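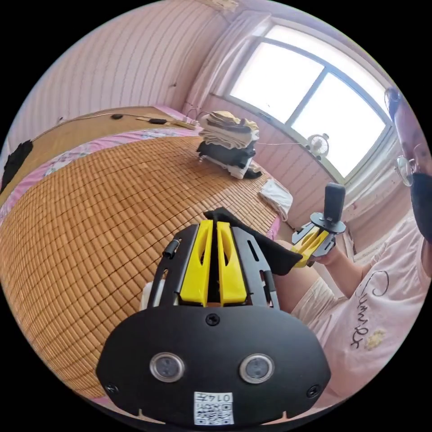
Home | Forums | Bedrooms & Bedding | Laundry & Folding | Search | Log in

Bamboo mat on the bed: do you fold laundry on it or not?

Print this thread | E-mail this thread

Posted by tilemat_owner
15th April

I have had a bamboo tile mat on my bed for two summers now. Woven kind, small rectangular tiles, tan color. It goes over the bedsheet and I sleep on it from the first hot night until the end of August. It cost 56 dollars from a shop called Zaltwood and I have no complaint about the sleeping part.

My question is about laundry. The bed is the only flat surface in the room big enough to fold on, so everything gets folded there. I make one stack for the light stuff, beige and white and gray, and I put something black on the bottom, folded flat. Towels go in their own pile next to it. Then it all goes in the closet.

My sister says I should not be folding on the mat at all. She says the tiles catch on knits and that the cords between the tiles wear out faster if you drag things over them. She takes her mat off, folds on the sheet, and puts the mat back. That seems like a lot of work for a load of T-shirts.

Does anybody else fold on one of these? Has it done anything to your clothes or to the mat?

Posted by hemline56

I fold on mine. Same kind, tiles about the size of a domino. Four years. The only thing that ever caught was a loose sweater with a wide knit, and I should not have been pulling it by the sleeve anyway. T-shirts, shorts and towels are fine.

It is easier than folding on a soft bed. The mat gives you a firm top, so the creases come out straighter and the stack does not lean.

Posted by Volodymyr Derkach

Your sister is partly right. It depends on how the mat is strung. On the cheap ones the tiles are held with elastic thread and it does stretch. On the better ones it is a nylon cord and you can do what you like on top of it.

To check yours, lift one corner and bend it back so two rows of tiles open up. If the thread is thin and you can pull it longer with your fingernail, that is elastic. If it doesn't move it is cord.

I had a Tridivard mat with elastic and lost a whole row in the second summer. I got it restrung by a man who does chair seats. He charged me more than half the price of the mat, so I would not do that again.

Posted by tilemat_owner

I checked. It is cord, I think. It did not stretch when I pulled it. It is a bit fuzzy on one side where I get in and out of bed.

Posted by Volodymyr Derkach

Then you have a while left. The fuzzy side is from sitting down on the edge. Turn the mat end for end every few weeks and it will wear evenly.

Posted by pinkwallroom

I am going to disagree with hemline56 about the towels. Do not leave folded towels sitting on a bamboo mat if they are even slightly damp. I did that with a bath towel and went out for the day. When I came back there was a brown mark on the towel in the shape of the tiles. It came out after two washes with oxygen bleach but the mat had a dark patch for the rest of the season.

Dry towels, no problem. Feel the hem with your hand first. The hem is always the last part to dry.

Posted by hemline56

A brown mark means the mat was not wiped down when it was new. They have a finish on them that bleeds a little. You are supposed to wipe both sides with a wet cloth and let it dry in the shade before you use it the first time. After that I have never had any color come off, damp towel or not.

Posted by pinkwallroom

I did wipe mine down. Twice. It still marked.

Posted by hemline56

Well, mine did not. Different mats I guess.

Posted by rowan_k

Can I ask a side question? What do you all do about the sheet under it? My sheet bunches up at the far side and I end up with a ridge of fabric along the wall. If I tuck it in tight the mat slides around on it.

Posted by tilemat_owner

I leave it loose. Mine is a floral sheet and it shows along the edge and I don't mind it. I tried a fitted sheet once and the mat slid off toward the floor in the night.

Posted by Volodymyr Derkach

Put a thin cotton blanket between the sheet and the mat. It grips both. It is not any hotter that I can tell. You can also buy mats with tie strings at the corners. Kovalchuk made one, I don't know if they still do.

Posted by rowan_k

Thanks, I will try the blanket.

Posted by diris_fan

I read the whole thread and I don't see why anyone folds on the bed. Get a folding board or use a table. I have a Diris wall table that drops down, 169 dollars, holds a full load. You fold standing up and your back does not hurt. Beds are too low for folding no matter what is on top of them.

Posted by tilemat_owner

I don't have a free wall. There is a window on one side and the closet on the other, and the bed takes up most of what is left. I also don't want to spend three times what the mat cost so I can fold T-shirts.

Posted by pinkwallroom

Same for me. I kneel on a cushion next to the bed and fold from there. It puts the mat at the right height. Or sit on a low stool.

Posted by diris_fan

Kneeling is worse for you than bending. But do what works.

Posted by quietcloset

On the order of the stack, I do it the other way around from the first post. Black on top, light colors underneath. If there is any dust on the mat it shows up on a black garment right away. Light things hide it.

Posted by tilemat_owner

I put black on the bottom so that the black thing picks up the dust and I can brush it off before it goes in the closet. The white towel is the one I should worry about I suppose. It goes straight on the mat with nothing under it.

Posted by quietcloset

That makes sense too. You could put the towel on top of the black item and have one stack.

Posted by tilemat_owner

It gets too tall and falls over. I like the two piles.

Posted by hemline56

Dust in the gaps is easy. Vacuum it with the brush head on low, then a damp cloth with a little vinegar, then dry it standing up against a wall. I do that once a month when it is on the bed. Do not hang it over a railing in full sun, the tiles go pale and start to split at the ends.

Posted by rowan_k

Does the vinegar smell stay?

Posted by hemline56

No. Gone in an hour with the window open.

Posted by pinkwallroom

One more thing for anyone who keeps a power strip on the headboard ledge, as I do. When you shake out shirts over the bed it is very easy to catch the cable and pull everything down onto the mat. I cracked a tile that way with a phone charger, one of the heavy ones. Now I run the cable along the back of the ledge and hold it with a couple of clips.

Posted by tilemat_owner

I have a strip up there too. The cable just lies along the ledge. I will look for some clips.

Posted by Volodymyr Derkach

A cracked tile can be glued. Use wood glue, press it between two bits of wax paper with a book on top, leave it overnight. Don't use super glue because it goes hard and sharp on the edge and then it really will catch on your knits.

Posted by tilemat_owner

OK. I am going to keep folding on the mat, turn it every few weeks, and do the sweaters on the sheet. I told my sister and she still thinks I am wrong.

Does anyone know how to store one for winter? The first year I rolled it and put it under the bed and it took a week to lie flat again.

Posted by hemline56

Roll it with the tiles facing out, not in. And loose, don't strap it tight. Mine goes in an old pillowcase behind the door.

Posted by Volodymyr Derkach

I fold mine in thirds along the rows and keep it flat on top of the wardrobe. It has never had a curl in it. Rolling is fine for a small one but a double gets heavy and the inside rows take all the bend.

Posted by hemline56

Mine is a double and I roll it.

Posted by rowan_k

Update on the blanket. Put a thin cotton one under the mat last night and it did not slide. The sheet still bunches a little at the wall side but I can live with it.

Reply to this thread | Print this thread | E-mail this thread

Related threads
Best sheets to use under a summer mat
Closet shelves: how high is too high for a stack of shirts?
Brown marks on white towels
Sheer curtains, wash or dry clean?
Wall table or ironing board in a small bedroom
Restringing a tile mat at home

Previous | Next | Back to Laundry & Folding | Top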